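About Gosesier House

Gosesier House is a family-owned country hotel on the eastern shore of Lake Haugland. The main building was completed as a summer residence and received its first paying guests 51 years ago. It remains under the same ownership today.

The hotel offers 40 rooms, divided between the original residence and the Urkeck Wing, which stands beside the old boathouse. The dining room serves breakfast and dinner daily, and the library is open to guests at all hours.
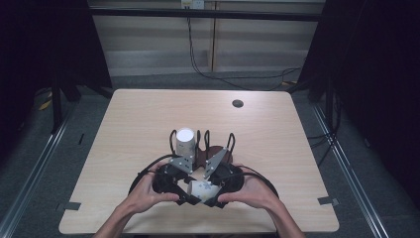

Both hands at the table.

Our grounds cover 234 acres of woodland and meadow. Marked walking trails lead to the village of Toradik and to the ridge above the lake. Maps are available at the front desk.

Gosesier House is open year-round, with the exception of two weeks in September, when annual maintenance is carried out. Inquiries regarding weddings and group stays should be directed to the reservations office.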